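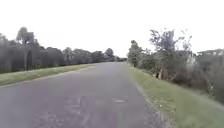
The Evesik seed farm opens to visitors twice a year, once in August for the flowers and once in December for the cleaning and packing. I had been to the August day before and wanted to see the indoor half of the work. The place is outside Sustton, 8 miles past the last gas station, and the farm road has no signs on it, so print the directions before you leave. My phone lost its signal well before the turn.

The visit cost nothing but you had to sign up by e-mail. Groups were kept small this year, everyone wore a mask, and the doors of every building stayed open. Dress for that. I had a coat and a hat and was still cold by the second building.

Evesik grows vegetable and flower seed for home gardeners. They list 213 varieties in the current catalog, and they grow 139 of those on their own land. The rest come from other small farms under contract. The guide was clear about which were which, and the catalog marks them with a small letter G or C next to the price. I had owned that catalog for a year and never noticed the letters.

We started in the drying barn. By December most of it is empty, but there were still racks of bean pods and some late peppers. The racks are plain window screens set on sawhorses, with box fans at one end. The guide said they looked at buying a proper dryer and decided against it, as the fans do the job for everything except onions in a wet fall. Onion heads get moved to a small heated room at the back. The room smelled very strongly of onion, and we didn't stay long.

Next was threshing. Beans go through a machine with a rubber drum, set slow so the seed coats don't crack. Lettuce is still done by hand, by rubbing the heads over a screen above a tub. We were invited to try it. It takes longer than you would think to get a spoonful of seed, and most of what I had in my tub was fluff.

The fluff is removed on a winnowing table in the third building, and for me this was the best stop on the tour. Air comes up through a column, the light material goes over the top, and the good seed falls into a drawer. The skill is in setting the air. Too low and you keep the chaff, too high and you blow good seed into the waste bin. Each crop has a card with its setting written on it, and some of the cards have been corrected so many times they are hard to read. The carrot card had a second card stapled over it.

After cleaning, a sample of every lot is tested for germination. The seeds are counted out on damp paper towels, rolled up, labeled and put in a cabinet. The guide unrolled one for us, a cabbage lot that had come up at 92 percent. Anything that tests too low goes to compost or gets used as cover crop on the farm. I asked how often that happens and was told parsnip is the usual problem.

There was a break before the field walk, with hot cider and rolls set out on a trailer. I used it to look over the trial beds from the fence. They were mostly bare, with a row of leeks and some kale left standing for seed next year. Kale needs a winter in the ground before it flowers, so the plants you see in December were sown the summer before and won't be harvested for seed until the following one. The guide covered this again on the walk for anyone who had missed it.

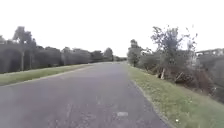 A narrow stretch of patched road, with grass along the left side.

The field walk was short because of the mud. The main subject was isolation distance, meaning how far apart two related crops have to be so that they don't cross. Squash is the hardest. Evesik gets around it by growing only one variety of each squash species in a season and storing enough seed to last several years. Tomatoes are much easier and can go fairly close together. For home growers the advice was to begin with tomatoes, beans, peas or lettuce, and leave squash and corn alone until you have more room or fewer neighbors.

We also saw the block used for a mustard green called Diệp, which the farm got from a gardener in the next county and has been selecting for slow bolting. It goes into the catalog for the first time this coming season. It had been cut back by then, so there was little to see, but they had a jar of the seed inside and were handing out sample packets. I took one and will sow it in March under a row cover.

Last came the packing room. The packets are filled by a small machine that measures by volume, with one exception – the very fine seed, such as poppy and snapdragon, is done with a set of tiny scoops. The scoops are kept in a tackle box, each one marked with the crop it belongs to. Orders went up a great deal this spring, and the guide said they had to close the website for part of each week to catch up. They have added a second packing table and expect another busy season. If there is something you need, order in January.

The shop is a counter at the front of the packing room. Prices were the same as in the catalog, and you save the shipping. I bought two lettuces, a short-season pepper, and a packet of Munstead lavender, which is slow from seed but cheap compared with buying plants. The guide's instructions for lavender were to mix the seed with damp sand, leave it in the refrigerator for a few weeks, and then sow on the surface without covering it. I have killed two batches of lavender by burying them too deep, so that was useful to hear.

Some practical notes for anyone going next year. Parking is on grass and gets soft after rain. The restroom is a portable one next to the drying barn. The tour takes two hours with the break, and there is a fair amount of standing on concrete. Children were allowed but there wasn't much for small ones to do apart from the lettuce tub. The shop took cards, although the reader was slow and I ended up paying cash. The August day is longer and prettier – the December day is better if you save your own seed and want to see how the cleaning is done.

Sign-up for the summer visit opens in spring, through the farm's mailing list.

Posted December 20, 2020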